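Asunto: Re: [conservacion-textil] Criterios para el ingreso de calzado de lona
De: Ingegerd Brekke
Para: Lista de distribución conservacion-textil
Tiempo de lectura: 3 minutos

Estimados colegas:

En respuesta a la consulta remitida a esta lista por Vidar Nordin, y previa conversación con el departamento de Registro, traslado a continuación la posición del Museo Orovia respecto al ingreso de calzado contemporáneo de lona y caucho. Reproduzco el mensaje original para quienes se hayan incorporado recientemente.

> El 40 % de las piezas de la donación Lie corresponde a calzado
> deportivo de uso cotidiano. Nuestro protocolo vigente se redactó
> para zapato de piel y no contempla las suelas de caucho
> vulcanizado ni las punteras blancas, que amarillean con rapidez.
> Rogamos nos indiquen: a) si procede ficha textil o ficha de
> materiales mixtos; b) qué relleno interior se recomienda; c) si
> las piezas pueden compartir caja con indumentaria.
>
> Quedo a la espera de sus observaciones.
> Vidar Nordin

En cuanto al primer punto, el calzado de lona debe registrarse en la ficha de materiales mixtos. La ficha textil carece de campos para describir el estado del caucho, y la experiencia con el fondo Hitetti demostró que las anotaciones marginales se pierden al volcar los datos. Las piezas 1196 y 2148 de dicho fondo tuvieron que examinarse de nuevo por este motivo.

La descripción deberá recoger por separado la pala, la lengüeta, la puntera y la suela. Cuando exista un filete de color en la unión entre puntera y lona se consignará en el campo de acabados, con indicación de su tono y de su continuidad. El examen se efectuará con la pieza apoyada de costado, además de la vista en planta habitual. 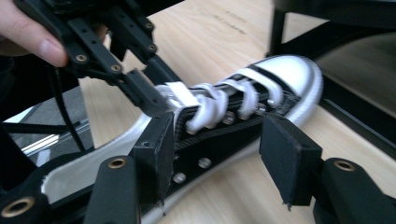 Zapatilla de lona negra con puntera y suela blancas, apoyada de costado.

Respecto al relleno, se desaconseja el papel de seda de color y cualquier espuma de poliuretano. Se empleará papel libre de ácido, sin comprimir, de modo que la lona conserve su volumen sin tensión en las costuras. Los cordones permanecerán en su disposición de ingreso. Si presentan nudos, se documentarán y no se desharán sin autorización de la conservadora responsable, Torunn Lunde.

Sobre la tercera cuestión, este museo no autoriza el almacenamiento conjunto. El caucho envejecido puede transferir manchas a los tejidos próximos y liberar compuestos que afectan a los metales de ojetes y hebillas. Cada par ocupará una caja propia, con una lámina de poliéster bajo las suelas. Para los pares de la donación Lie se ha previsto el armario 3 de la reserva baja, una vez concluida la retirada de las sombrereras.

Queda pendiente la cuestión del marcado. Sixten Strand propone etiqueta colgante de algodón en todos los casos; Registro prefiere conservar además la sigla en el interior de la lengüeta. Se agradecerá el parecer de las instituciones que hayan ensayado ambos sistemas, en particular si han observado migración de tinta en lonas oscuras.

Las observaciones podrán enviarse a esta misma lista antes de que finalice diciembre. El texto consolidado se distribuirá como anexo al protocolo general.

Atentamente,

Ingegerd Brekke
Área de Conservación Preventiva
Museo Orovia

Mensajes recientes en esta lista
Re: Cajas de gran formato para sombreros
Amarilleamiento de suelas: petición de bibliografía
Préstamo del fondo Hitetti: condiciones de embalaje
Tintas de siglado sobre algodón teñido
Wenche Tangen: nota sobre humedad en reservas bajas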